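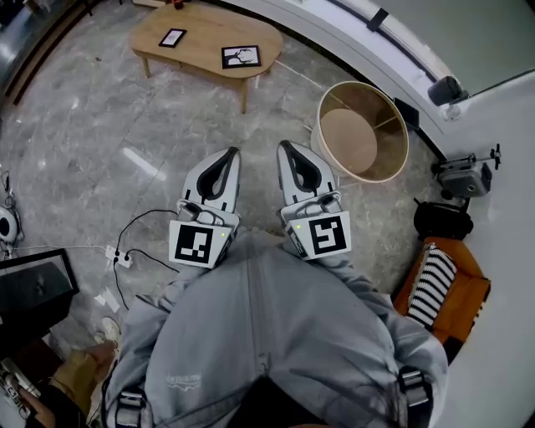 Plokside — build log and questions

Home | Build log | Parts | Questions | Contact

Questions we keep getting

Last updated Wednesday, August 17, 2022

What is Plokside?
A pair of hand-held grippers, one for each hand, and the software that turns what you do with them into something a robot arm can learn from. You pick things up, fold them, pass them from one hand to the other, and the recording becomes practice material. Two of us build it, Benedikt Wunderlich (mechanics, most of the printing) and Mattes Wiegand (electronics and code). We do it evenings and weekends, partly at home and partly in the Ernalby shared workshop, and we love it.

Do I need a robot to get started?
No! We had none for the first half year. You can record, play back and check your tracking with the grippers and a laptop. Our arm, which we call Skivero, was finished much later and is still missing its wrist cover.

What are the square black-and-white markers for?
Each gripper carries one on a flat white plate below the fingers. The camera finds the pattern and works out where the plate is and how it's turned. The left and right patterns are different, so the software never has to guess which hand is which. Print them matt. Our first set was glossy and every ceiling light wiped out a corner.

Why are the fingers curved?
Straight ones were fine for boxes and hopeless for mugs. Benedikt went through a lot of shapes before the current U, and it grips round things beautifully. The black rubber pads inside matter just as much. Bare plastic slides off almost everything.

What do the little green lights mean?
On our build, green means the gripper is powered and talking to the laptop. If one goes out halfway through, stop and check the cable first. It's nearly always the cable.

How much did it cost?
The pair came to 292 euros in parts, without the laptop. With the arm, the whole project stands at 1,224 euros, and that includes one motor we burned out by plugging it in backwards (Mattes would like it known that the connector fits both ways).

How long does the printing take?
Slower than you'd like. One finger is an evening, and a plate with its mount is another. Use more walls than your slicer suggests, especially where the fingers meet the body — that's where ours cracked.

How many recordings do you need?
It depends on the task. Our best result so far, picking up a cup and setting it on a saucer, used 394 recordings. We have 685 altogether, and quite a few of the early ones are useless as we kept blocking the markers with our own sleeves. Push your cuffs back or pull them tight.

Can I record in a normal living room?
Yes, and please do! A tidy bench teaches the software about tidy benches. Furniture, rugs and odd lamps are all good practice for it. Two things to watch: shiny floors, which throw back strips of light that confuse the tracking, and cables. Tape them down along the route you'll be walking.

Is it tiring?
A bit. The weight sits forward of your hands, so your wrists notice first. We do ten minutes on, five off. A second person at the laptop helps hugely, as you can't press a key with a gripper in each hand. (You can. It takes four goes.)

Where are the files?
On the Parts page, in the folder called Eichhorn. That's the name of the current version. Older versions are in there too, but the screw holes have moved, so don't mix fingers from one with bodies from another.

Can I come and try it?
If you're near Ernalby, drop us a line through the Contact page and tell us which evenings suit you. Left-handers especially welcome — we're both right-handed and would like to know what we've got wrong.

What's next?
Softer pads, a lighter body, and getting Skivero to fold a tea towel by November. It can manage the first fold. The second one is still a heap.

Get build updates by email. Enter your address to subscribe. You can unsubscribe at any time.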